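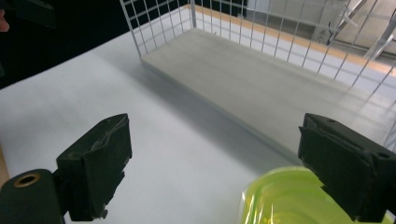 White wire basket

Print | E-mail

Claltuslow overnight boat – Duman or the Undard one??

tidewrack_jo
Trying to book the overnight out of Clurness to Claltuslow for September, 2 adults. Two quotes in front of me. Duman is $2932, Undard is $2998, both with meals and a bunk. Hardly any difference in price so going on everything else. Anyone done either? Partner gets seasick, I don't. Want the seal rocks and the walk up to the lookout, not fussed about fishing. Need to pay a deposit by tonight so quick answers apprecaited.

mangrove_mick
Duman. No contest. Smaller boat, gets right into the back of the bay where the Undard boat has to sit out past the bar. We had Zübeyde Keskin as skipper and she knows every rock in the place. Fish curry the first night, still think about it.

southerly_buster
Wouldn't touch the Duman with a seasick partner. Smaller boat = more roll. Did it two winters back and half of us spent the crossing out the back with our heads over the rail. Undard is the bigger hull, much steadier. Dearer yes but it's sixty odd bucks between you.

mangrove_mick
Winter though mate. September is a different thing.

southerly_buster
September is the windiest month we get down here?? Ask anyone at the Clurness ramp.

pelicanpam
Both have a point. Crossing is rough for the bit between the heads and the first island and then you're in the lee and it's flat as. Seasick tablets the night before AND the morning of. Ginger does nothing for me, others swear by it. Sit in the middle of the boat, low down, look at the horizon. I'd be more worried about the deposit – read the terms.

tidewrack_jo
What about the deposit? Duman wants $200, comes off the total. Undard haven't told me.

pelicanpam
Duman's $200 you don't get back if YOU cancel, fair enough. But if THEY cancel for weather it goes to a credit for another trip, not cash. Fine if you live up the road. Not so good if you've flown in. Ring and ask, terms may have changed, mine was last season.
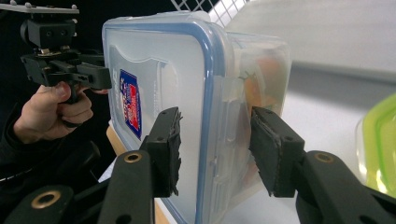
Food container with blue rim

Print | E-mail

galah_on_deck
Undard were the same with me, credit only. Then I rang and spoke to Sandrine Perrin in the office and she refunded the lot without any fuss. Be nice on the phone is my advice.

southerly_buster
See, Undard.

mangrove_mick
One nice person on the phone doesn't get you into the back of the bay. The seals are in the BACK. From the big boat you look at them through binoculars. Jo said she wants the seals.

southerly_buster
They run a tender in. Took us right up to the rocks, twenty minutes of it, plenty. You keep saying this as if people are stuck on the boat.

mangrove_mick
The tender goes if the swell's down. If it's not down you get a biscuit and a talk from the deckhand.

galah_on_deck
lol the talk was good though

tidewrack_jo
OK so the lookout walk – do both boats land? Duman page says "shore excursion subject to conditions" and doesn't say how long you get. Other one just says bushwalk.

pelicanpam
Both land at the same jetty. Track is steep at the start, then a long flat bit through tea tree, then steps. Wet on the flat bit after rain so bring proper shoes, sandals were a mistake (mine). From the top you see the whole curve of the beach and right out to the heads. Undard give you the morning. Duman we had till lunch but we were quick walkers and the skipper wasn't in a rush. Best light is early, the water goes dull once the cloud comes over.

kelpie_and_van
Butting in. Why not do the day boat and stay in Clurness? Pub has rooms. You'd pay a quarter of that. You see the beach, you see the seals if they're home, you sleep in a bed that stays still. Partner will thank you.

mangrove_mick
Because you get there at the same time as every other day boat and leave when they leave. Whole point of overnight is the bay after four in the afternoon. Dead quiet. We had it to ourselves, phosphoresence in the water when we put the dinghy in.

kelpie_and_van
For nearly three grand I'd want the phosphorescence gift wrapped

southerly_buster
Agree with Mick on this one, mark the calendar. Day boat isn't the same trip. You get an hour and a bit on the sand and someone blowing a horn at you.

kelpie_and_van
Had a lovely time on the day boat, thanks. Kids fell asleep on the way home. Each to their own.

tidewrack_jo
We did think about the day one but it's our anniversary so want the night. Next q – food. Partner is coeliac. Duman said "no worries", Undard sent a two page form. Not sure which of those is more reassuring??

galah_on_deck
The form. Every time the form.

mangrove_mick
Zübeyde cooks it herself, there's one galley and she asked each of us at the jetty. My sister in law is coeliac and was fine. But ring and say it again, and bring your own bread and snacks in a sealed tub with your name on. Fridge on board is shared and it gets chaotic.

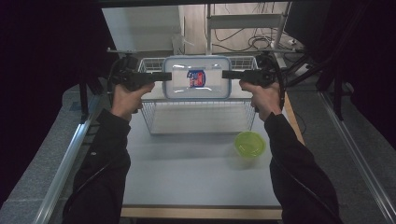

Clear container and wire basket

Print | E-mail

pelicanpam
Second bringing your own snacks, either boat. Soft bag not a suitcase, there's nowhere to put a suitcase. Beanie. Torch with a red light if you've got one, the bunks are close together and people get cranky. Towels supplied on Undard, not on Duman when I went.

southerly_buster
Which is your extra sixty bucks right there.

mangrove_mick
You can buy a towel for less than that.

tidewrack_jo
Update, rang both. Duman: lady on the phone says bunks near the middle can be requested, deposit now goes to credit OR refund if they cancel it, so that's changed Pam. Towels still no. Undard: got Sandrine! Very nice. Deposit refundable, but the date we want only has the forward cabin left, which I gather is the bouncy end?

southerly_buster
Yeah forward cabin is the one to avoid. Bugger. Even I'd think twice with a seasicker.

mangrove_mick
:)

southerly_buster
Don't

pelicanpam
Good to know on the refund, get it in an email though. Can you shift your dates?

tidewrack_jo
No, leave's already approved. Going with Duman, midship bunks, tablets, own bread. Paid the deposit at ten to six so cutting it fine. Will report back on the seals.

galah_on_deck
Have fun. And ask about parking at the ramp, it fills up before seven and the overflow is a paddock up the hill with no lights.

tidewrack_jo
Ugh, didn't think of parking. Ringing tomorrow.

Print | E-mail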